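Cell Inspection Checklist: CPU Handling, Demonstration Gathering
Jaiswal cell, Hondness site. Complete before each recording block.

1. Workpiece and table
Tower on its side, opening up. Side panel off. Fixture plate left of the tower. CPU in its slot on the plate, socket frame and lever raised.
Result: PASS
Comment: Check the pin area under a lamp before the first episode. Any bent pin stops the block.

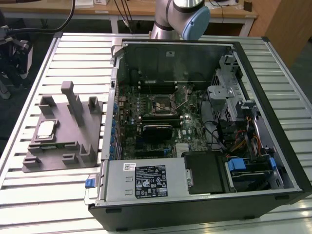
Prepared by: Plomero Cell Safety Desk

2. Power and stored energy
Mains lead removed from the tower and bagged. Power button held down after removal.
Result: PASS
Comment: The lead stays off for the whole block. The arm has its own supply and its own stop circuit.

3. Gripper and wrist view
Screws on the linkage and fingers checked with a hex key. Wrist view shows the chip pocket and the fingertips together.
Result: PASS WITH COMMENT
Comment: Strong glare off the heat spreader and a very bright light panel behind the plate. Exposure to be lowered — the pocket rim must stay readable in training images.

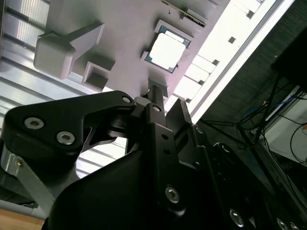 Page last changed: May, 16:10

4. Arm clearance
Slow pass over the case with the stop button in hand. Watch the drive cage, the memory latches and the cable beside the arm.
Result: PASS WITH COMMENT
Comment: Cable slack is acceptable at the present reach. Recheck if the tower is moved toward the desk.
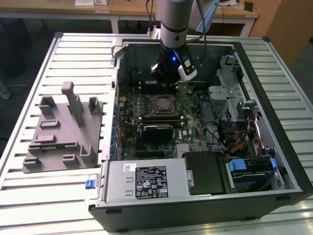 Operators keep both hands outside the table edge while the arm is enabled. Resets are done with the arm disabled, including short ones. Two stop buttons were tested, and both dropped the drives.

5. Grasp
Finger pressure limit loaded from the Nundanico profile. Chip to be held by its edges only.
Result: PASS
Comment: A tilted chip is a valid starting state and should be recorded. A dropped chip ends the episode and goes to inspection.
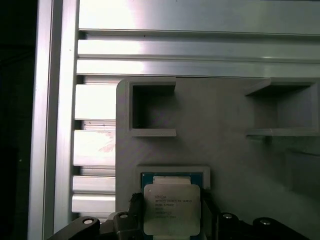 Label the outcome before starting the next episode. Failed grasps are kept, with the failure tag set; the learning set needs them. Episodes stopped for a safety reason are kept in a separate folder and not used for training.

6. Data count
Target for this task: 400 episodes. Accepted so far: 219.
Result: OPEN
Comment: Episode 218 has no wrist stream and was rejected. Storage check to be repeated before the next block.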